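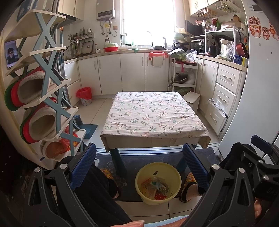 The bus from Atville was late again and Dora came in talking, coat half off, one arm still stuck in the sleeve. Twenty minutes, she said, twenty minutes at the Cheetham stop and not one driver who could say why. Her mother's kitchen smelled of bread and floor soap. Same as ever. Same table, same cloth with the little green and pink sprigs, same slippers waiting on the blue and cream rack for whoever turned up. She took the orange knitted pair off the bottom shelf and they didn't fit. They were for smaller feet, or hers had grown, at forty-one.

"The yellow bucket's full," her mother said from the other room.

"I can see it's full, Mama."

Red wrappers, green wrappers, bits of clear plastic. It had always been the yellow bucket. When Dora was seven it held wash water and once, for a week, a turtle.

She had come about the letter. It was in her bag, folded small. Malcolm Hulme had written it himself, not the office, you could tell from the slant. Dated 2009-06-28, a Sunday, so he must have sat at home and done it. The building was going to Wivora. Everybody out by September. There would be 300 a month toward a new place, for a while, and a flat in Zellutden if she signed quick. Two rooms. An elevator.

Her mother had got the same letter, of course. Dora knew that. What she did not know was where it was.

"Did you get any mail?"

"Mail," said her mother. "Sit down. You're standing like a policeman."

So she sat. Then got up again, because there was the table to do. You couldn't talk at a table like that – you couldn't put an elbow down.

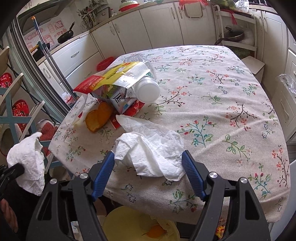

Dora's mother's table, with the pile on it.

Bottle first. It was on its side and she stood it up and it fell over. The snack wrapper went in her left hand, the crumpled paper towels in her right, and then she had no hands. Her mother came in and watched.

"Leave the bread."

"I'm leaving the bread."

"You'll throw it out. You threw out the cake."

"That was 1998!"

"It was a good cake."

The bread was round and golden on top and she moved it to a plate. One of the red ones off the rack, with the white pattern. Her mother made a noise. Those plates were for looking at. Dora put it back and used a saucer and the bread hung over on every side like a hat.

Under the wrapper a white carton, under the carton a red packet folded over. She picked up the packet and thier it was. The letter. Folded smaller than hers even, flat as a stamp, with a ring on it from a cup.

Neither of them said anything. The refrigerator started up.

"Thirty-nine years," her mother said. "I did the sum on the back. What we paid. Your father would've wanted to know."

Dora turned it over. Pencil, long columns, the sevens crossed the old way. At the bottom 2,988 underlined twice, and a question mark.

"What's this one?"

"That's what he gave back. When the boiler went. I put it in to be fair."

"You were being fair to Malcolm Hulme."

"Somebody should." She pulled out the other chair and lowered herself into it, a hand flat on the cloth. "Is there a wall in Zellutden? In the kitchen. For the rack."

"I'd guess there's a wall."

"You'd guess. Go and look. Take the tape measure. And the stove, look at the stove, I want one I can see the flame."

Dora said she would go in the week. Her mother said tomorow. They settled on tomorrow, and then her mother wanted to know what time, and whether the bus would come, and if it was the same driver, and Dora was already picking the wrappers back up off the chair where she had set them down. She pushed them into the bucket with her foot. Loose slipper, it nearly went in too.

"Not so hard, you'll crack it."

"It's older than me."

"So don't crack it," her mother said, and tore the bread in two, and gave her the bigger half – the one with the crust – and asked what they were paying her these days anyway.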